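March 2019

Fabric store cleanup, back workshop. Notes as I go, will tidy up later (probably won't).

Why we're doing it: lost most of a morning looking for the white lining for the Flukton covers, and then Robel cut into the wrong white. Two whites, near enough the same by eye, one of them prewashed. Cost us a good length. So everything comes off the shelves, gets sorted, gets a tag. No tag, doesn't go back up.

What came off

Started at the door end. Lertchai had the top shelves, I did the floor bins. 216 pieces total once the scraps were pulled out, 398 if you count them in, and I did because Vojtěch wants the number for the insurance list. Anything shorter than a forearm went to scrap. Found the two Bamell samples we told them we'd sent back in August. Need to own up to that one.

Moth check: nothing live. One old hole in the brown wool, same one as last year, circled it with chalk so we stop panicking about it.

Sorting rule (please read, Saturnino)

Sort by washed / not washed first. Then weight. Color last. I know color looks better on the shelf but it's how we got into this mess.

Washed gets a blue thread through the selvage, two stitches, no knot. Not washed gets nothing. If you can't tell, burn test won't help you, wet a corner and measure it before and after. Put unknowns in the gray bin by the window and DON'T guess.

Whites

The slow part. 31 pieces of white or nearly white. Tried telling them apart under the overhead light, hopeless, they all go blueish. By the window is better but only till mid afternoon. What worked in the end was laying each one over the black card and looking at how much shows through. Lining shows the card, the cover stuff doesn't. Emlyn says he's always done it like that. Would of been nice to know.

Widths are all over the place. Supplier says 150 on the label, I measured three and got three different answers, all short. Wrote the real width on the tags. Ask Brelton for the roll sheets again, last ones they sent were for the wrong order.

Folding

Tried rolling the light ones on tubes, not enough tubes. Back to folding. Fold in half the long way, selvages together, then thirds, fold facing out so the edge you see on the shelf is clean. Tag goes in the open end, not pinned – pins left rust on the cream piece and that was only over one winter.

Heavy ones: half and half again, max 25 pieces to a stack or the bottom ones get a crease that won't press out. Steam first if its already creased. Let it cool flat before it gets folded.

White fabric again after lunch, same sort.
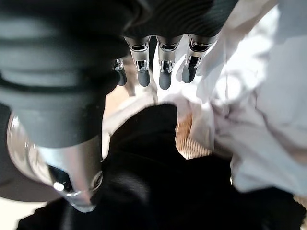

Left to do

Scrap bags to weigh. Tags for the bottom shelf, ran out of card, Lertchai is getting more.
Bråten order: check lining is the WASHED one before anybody cuts. Robel to sign the tag when he's checked.
Re-measure the gray bin corners once they're dry.
Shelf by the door is bowing in the middle. Heavy stacks go on the floor level till it gets a bracket.
Email Bamell re samples. Me, tomorow.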